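# About the Kallura group

We are a small robotics lab on the upper floor of a former carpet showroom in Millasside. The carpets have gone, apart from one offcut by the kettle. We study how two robot arms can learn to handle things that won't keep their shape: bags, sheets, sleeves, the sort of object that is never in the same place twice even when you haven't touched it.

## What we work on

Most of our effort goes into one stubborn household job, which is putting a liner in a bin. People do it while talking on the phone. For a robot it is miserable. A plastic bag has no fixed outline, it clings to whatever it likes, and see-through film gives a camera very little to go on.

Our method is called Gumstead, after the street where the idea was argued over. It learns from demonstrations, as many methods do. A person steers the arms through the job, the system records what the arms did and what the cameras saw, and a model is trained to copy it. Where we part ways with the usual recipe is in what we keep. Tidy recordings get thrown out early on in favour of those in which the operator fumbled and then put things right. Our robots are therefore brought up largely on other people's mistakes – a method with a long history in schools.

## What we have found

The first version was trained on 1039 demonstrations of every kind and managed the whole job in 40 per cent of trials. The second used only 308, each one containing a slip and a recovery, and did noticeably better on bags it had never met. We had expected the opposite and had already drawn the graph.

The gain comes mostly at the rim. When a gripper loses the edge of the bag, the old model would carry on folding thin air with great confidence. The new one goes back and has another try. It will still give up on very thin liners, and it has a blind spot for bags with the opening facing away from it. Both are in our write-up under "Limitations", a section we are told is unusually long.

## How we are set up

Everything runs on 4 matching workstations, each with a pair of arms on a rail and grey panels round the sides to keep the background dull. Dull is good. An early model learned to steer by somebody's coat.

The arms are modest ones, and we like them that way. If a method only works on hardware that costs as much as a house, few people can check it. Recordings, training code and the failed runs are shared with Vashisht, the workshop downstairs, which builds our fixtures and has opinions about our cable routing.

## Visiting and working with us

We take students each August for short projects. You needn't have touched a robot before, though patience with plastic bags is a help. School groups are welcome in the mornings – ring the bell twice, as the first ring only wakes it up. 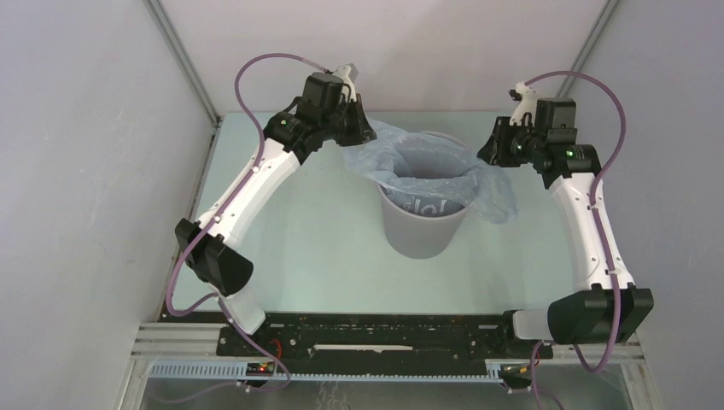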